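Notebook, Muston bench, September

Picked up at 10:40 after the Pollock order went out. Table cover for the Sumulness flower job is the pale green one. Ironed it on low last night and the crease is still there. Will try steam next. Spare cover is 220 cm across and hangs too far down.

Stem length on the wrapped bunches: cut to 275 mm, tulips a little longer to allow for the heads. Tulips keep growing in the bucket, so measure again before wrapping. Used over 100 stems so far this month, mostly tulips.

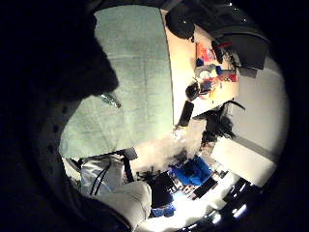
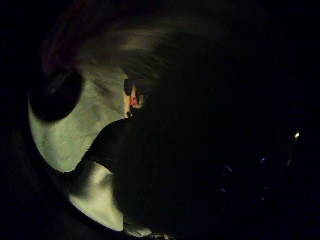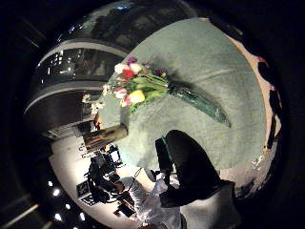
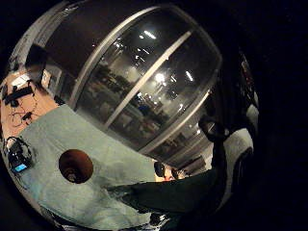 Pale green throughout. Third one: mixed bouquet in green wrapping, laid on the cloth.

Wrapping notes. The glossy green slips if the tie goes on too high. Tie a hand's width under the lowest bloom, then fold the paper in at the narrow end. Two turns of tape hold it.

Desk needs clearing before the next batch, cables to one side. Tape goes back in the drawer.

To do:
Steam the crease
Ask Hideck for the price on roll 104, same green, matte
New blade for the stem cutter
Change bucket water at 4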